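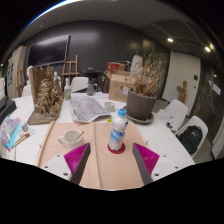
Vovness, 6 April 2023

Minutes of the spring meeting of the Skerow Road Allotment Association

Held in the reading room behind the library, starting at 18:30.

Chair: Nazanin Soltani
Minutes: Siamak Amini
Present: 20 members, according to the signed list. Apologies were received from the holders of plots 7, 12 and 31.

1. Opening and agenda

The chair opened the meeting and welcomed two new plot holders, from plots 4 and 18. The agenda was accepted with one change: the question of the water was moved forward, before the money, as the money depends on it.

2. Minutes of the autumn meeting

The minutes were read. One correction was asked for. Under item 5 it was written that the lower gate "will be locked". The correct text is that the lower gate "will be locked after sunset". With this correction the minutes were approved.

3. Water

The chair reported on the supply pipe between the road and the first tap. The pipe is old iron and it leaks at two joints, near the compost bays and again under the main path. Last summer the pressure at the upper plots was so weak that the members there could fill a watering can only in the early morning.

Two offers have been received. The firm Dehghan offers to replace the whole length with plastic pipe for 1610 dollars, including digging and closing the trench. The second offer, from a plumber in Trerarthorpe, is to repair only the two joints for 500 dollars, without digging. In that case the members would have to open the ground themselves.

There was a long discussion. The holder of plot 22 said that the repair is cheaper only on paper. If the joints are made tight, the pressure will go up and the old iron will open in another place. The holder of plot 9 did not agree. He reminded the meeting that the same was said when the upper taps were changed, and the pipe is still there. He would prefer to wait one more season and to save.

The holder of plot 15 asked how long the water would be off if the whole pipe is replaced. The chair answered that Dehghan wrote three working days, if there is no rain. The work could be done in May. Several members said that May is a bad month to be without water, as the seedlings are just planted out. It was proposed to fill all the barrels on the evening before and to leave them open for common use. This was welcomed.

Decision: the offer of Dehghan is accepted, with 14 votes for, four against and two abstentions. The chair will write to the firm and ask for fixed dates. The dates will be put on the notice board at the upper gate, and also sent by e-mail to those who have given an address.

4. Money

The account was presented by Siamak Amini. After the winter bills the association has enough to pay for the pipe, but very little will remain. The insurance is due in the autumn and costs 260 dollars, the same as last year.

It was discussed if the yearly fee should be raised. The chair was against raising it in the middle of the year, when members have already paid. She proposed to keep the fee as it is and to come back to this in the autumn. Agreed.

Plot 27 has still not paid. Two letters were sent. A third one will be sent by registered mail, and if there is no answer the plot goes to the next person on the waiting list, as the rules say in paragraph 8.

5. Paths and hedges

The main path is in good condition except near plot 11, where the water stands after rain. The holder of plot 11 has offered gravel that was left over from his driveway. The offer was accepted with thanks.

Hedges on the side of the road must not be higher than the fence. Members were asked to cut them before the birds begin nesting, and if they already find a nest, to leave that part alone until the end of summer. The holder of plot 3 asked who is responsible for the hedge at the corner, as it does not belong to any plot. The old plan shows it as common ground. It will be cut on the next common work day.

6. Compost and waste

The third bay was again filled with things that do not rot: plastic pots, wire, and part of a carpet. The chair asked that everybody reads the sign. Diseased tomato plants and the roots of bindweed also do not belong in the compost and must be taken home.

A member asked if the association could rent a wood shredder for one day, to be shared. It is not clear what this costs. Siamak Amini will ask for prices and report.

7. Seed and plant exchange

The exchange will be held by the upper gate, from ten o'clock until noon, on the same day as the common work. Each member brings what he or she has too much of, with the name and the year written on the packet. Last time there were many packets without a name, and one member has grown a whole row of turnips that she took for radishes.

The beans from plot 16 were asked for again. The holder said that he will bring some, but not many – the mice were in his shed during winter.

8. Other matters

a) The key of the tool shed is missing since February. Who has it is asked to put it back on the hook, and no questions will be asked. If it is not found by the work day, the lock will be changed.

b) Dogs are allowed on a leash only. There was a complaint, and the owner was present and has apologized.

c) The holder of plot 18 asked if it is permitted to keep bees. The rules say nothing about it. The neighbors on both sides have no objection, but the holder of plot 20 is allergic and was not present. It was decided to ask her first and to put the question on the next agenda.

d) The greenhouse on plot 5 has lost more than half of its glass in the storm. Whoever has old window panes to give away can leave them beside the shed, but standing upright and covered, so that no child is hurt.

9. Next meeting

The next meeting will be in the autumn, in the same room if it is free. Proposals for the agenda are to be given to the chair in writing two weeks before.

The meeting was closed at 20:40.

For the minutes: Siamak Amini
Read and approved: Nazanin Soltani, chair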